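Home | Tickets | Knowledge base | Log in

January 2026
Opened by Rizal Oei

Ticket 102: Fridge task does not finish in simulated kitchen

Hello,

We use the Plovero kitchen to find out if a two-armed robot can fetch and tidy things at home. The task is simple for a person: go to the fridge, open it, take out one item. In 90 attempts the robot opened the door 13 times. The others ended with a timeout or with the fingers missing the handle. The room is the standard one, with the black fridge far away in the corner and the red floor free in front of it.

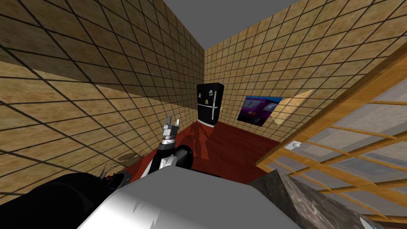 What I tried already

1. I changed the time limit to 2,000 steps. There were fewer timeouts, but the fingers still missed.
2. I made the floor less shiny in a copy of the room. No difference that I could notice.
3. I loaded the older Stoltov arm settings from July. The arm became slower and the result was worse.

My question is whether the fault is in our planner or in the handle position which the room file gives. The handles are on the right side of the doors, so I expect the gripper to come from there. In the log it aims at the middle of the door. Please look also at the start pose, where the gripper is open and points upward while the fridge is still some way off.
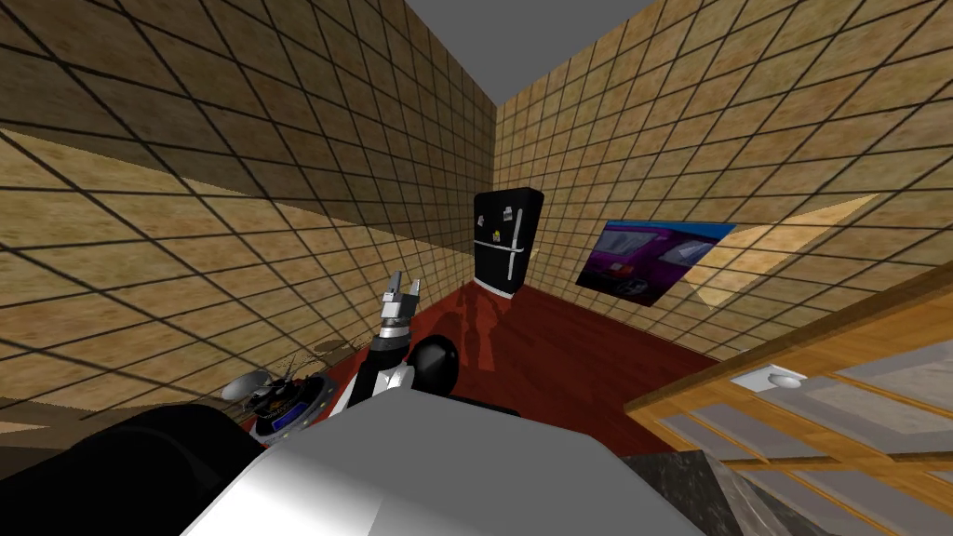
Busisiwe Ndlovu

Thank you for the clear report. I have repeated it with your settings and I get the same misses. The room file gives the centre of the door as the target, so your planner does what it is told. Please set the target to "handle" by hand and run it again. The start pose is normal.

For your other question, if we would trust it with a real fridge: not yet. I leave the ticket open until you write back.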